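4. Recording your first examples

You have the arm bolted down and the software talking to it, so now comes the fun part! In this section you'll teach the Orau arm a task by showing it, over and over, until there is enough material for the learning program to work from. Set aside an afternoon. The first dozen runs will feel clumsy and then your hands get the knack of it.

Before you start

Check that you have at least 52 GB free on the recording drive. Make a new folder for every task, even if the task is only slightly different from the last one. Mixed folders are very hard to untangle later.

4.1 Setting up a session

1. Switch on the arm and wait for the steady green light.
2. Open Brovura and choose New session.
3. Type a short task name in plain words, such as "put the peg in the tray". The program learns from this wording too, so keep it the same all the way through.
4. Set the run length to 41 seconds. You can stop a run early, but you can't stretch one.
5. Press Home and let the arm settle.

CAUTION: Keep fingers, sleeves and lanyards away from the rack and gears whenever the arm has power. The jaws close without warning when a session starts.

4.2 Recording a run

6. Put the objects in their starting places. Move them a little between runs - a thumb's width is plenty - and turn them now and then.
7. Hold the leader handle loosely and press the foot pedal.
8. Do the task at an easy, steady pace. If you fumble and recover, carry on! Good recoveries are some of the most useful examples you can collect.
9. Press the pedal again to stop, then mark the run Keep or Drop.

Note: Drop a run if you knocked the table, forgot an object or had to reach in with your hand.

4.3 Checking the wrist view

10. Open Replay and pick the wrist view. Step through a few runs and look closely at the gripper: the gear teeth and the screw heads should be crisp, and the light shouldn't wash out the metal edges. 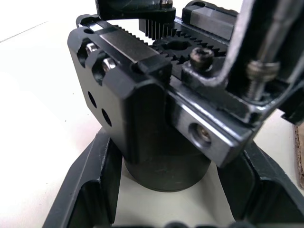 Figure 4-2. Wrist view with the gripper close up over the black plastic holder.

11. If the picture is soft, clean the lens with a dry cloth and record one test run before going on.
12. Aim for 422 kept runs for a simple task. Our own peg set, put together by Tsz-kin Poon, went up to 1188 and the results were a joy to watch.

When you're happy with the set, go to section 5, Sending your runs for training.

Kemuneck user guides | Contact us | © 2018 Kemuneck | Back to top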